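Can a Two-Armed Robot Tidy a Table? Household Chores and the State of the Machines

Project report, Grostoso course in applied automation
October 18, 2025

1. Background

The question for this project was set in June: can a machine do ordinary chores in a home or a small shop yet, and if it can't, what gets in the way? Our group picked clearing and tidying a table. It is a chore that almost everyone does every day without thinking, and it contains most of the things that make housework hard for a robot. The objects differ in size and weight. Some are stiff and some are soft. A few are shiny or see-through, and they are never in the same place twice.

We left out vacuuming and mowing. Machines for those jobs are already sold in stores, and they work because they only have to move over a surface. They do not have to pick anything up. We also left out cooking, which we thought was too many chores at once.

2. What we mean by "done"

A chore counts as done in this report if a person would not have to go back and fix it. If a cup is put on the shelf but lies on its side, that is a failure. If the robot finishes but a person had to move something out of its way, we logged it as "assisted" and did not add it to the successes. We were strict about this after reading several reports from other courses in which it was hard to tell how much help the machine had been given.

3. Setup

All trials were run at the Umden lab on a two-armed robot with parallel-jaw grippers. The control software was Grarker, which the lab already had a license for. Grarker lets an operator guide the arms by hand controls and save the motions, and it can then run a trained policy from those saved motions. We recorded 162 guided motions for training. After that we ran 537 trials in which the robot was supposed to work without help.

Each trial was one object and one instruction, such as moving a block to the other side of the table or lifting the lid off a pot. A trial was stopped after 30 seconds if nothing had been achieved. The table was covered with cardboard, which protects the fingers of the gripper and gives a plain background. Objects were changed between sessions, and we tried to include things from the kitchen, things from the closet and plain blocks. 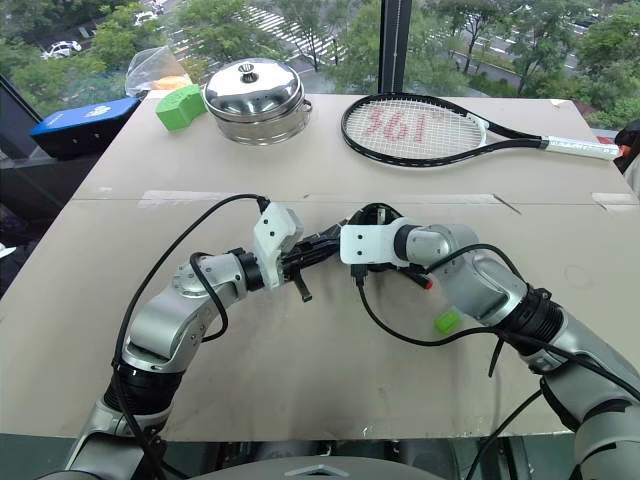
Figure 1. The two arms over the cardboard work surface, with a small green cube close by and a pot, a tennis racket and other objects in the back row.

The table stands next to a large window. We had not thought of this as part of the setup when we started, but it should be listed here, as explained in section 5.

4. Results by type of object

Small rigid blocks. These were the easiest by a wide margin. A cube has flat parallel sides and a parallel jaw is made for that. Most failures came from the gripper closing on a corner, so that the cube turned and slipped out. The policy did not notice and carried on to the drop-off point with nothing in its fingers.

Foam. Also good. Foam forgives a bad grip because it gives way. The only repeated problem was letting go, as a squeezed block sometimes stuck to a finger for a moment and landed away from the target.

Boxes. Mixed. A box wider than the jaw opening can't be picked up from above, and the robot has to use both arms or push it. Pushing worked if the box was well inside the table. With a box near the edge we stopped several trials by hand.

Plastic bags. Poor. A bag has no fixed shape, and a clear one is difficult for the cameras. The gripper often closed above the bag or took only a fold of it. When the bag held something, the weight shifted as it was lifted and the bag swung.

Pot with lid. Poor to fair. The knob on a lid is a good handle for a person, but it is small and round, and the jaw has to come down almost exactly over the center. Putting the lid back was worse than taking it off. We never got a lid back on without help, so that part of the chore is recorded as not done.

Tennis racket. Fair. The handle is easy to hold, but if the robot holds it at the end, the head drops and drags along the table. Using two arms solved this in some trials. In others the arms got in each other's way.

5. What got in the way

Light. The window made a real difference. The same policy did better on gray days than in direct sun, and the pot was affected most since it mirrors whatever is near it. We would run the next project with blinds, although a kitchen in someone's home has windows too, so this only moves the problem.

Cables. The cables to the grippers hang in loops, and they can touch objects that the arm itself would miss. We lost three trials in one afternoon to a cable that pushed the target away before the jaw got there.

Knowing that something went wrong. This was the most common kind of failure overall. A person who drops a spoon knows it at once. The policy we trained had no step for checking and no step for trying again – it played its plan to the end.

Speed. Even the good trials were slow. A person could clear the same table while the robot was still lining up on its first object.

6. Comparison with shop-floor work

We also visited the packing line at Dreßler to see a job where robot arms are already used every day. The arms there are fast and rarely miss. The parts arrive one at a time, facing the same way, under fixed lamps, and anything odd is taken out by a worker farther up the line. Much of the chore has been done before the arm starts. A home can't be arranged like that without the person doing the tidying first.

7. Conclusion

For small rigid and soft objects on an open table, our answer is yes, slowly and with someone nearby. For bags, lids and anything long, our answer is no with the equipment we used. We think a different gripper would help with the lid. Bags look harder, and we have no good suggestion for them.

8. Open points

The trials were not spread evenly over the objects, and blocks are overrepresented. The two-arm motions for the racket were recorded late and there were too few of them. We did not test anything wet, hot or breakable. A group that continues this work should start with a retry step, and should tie the cables back before the first session.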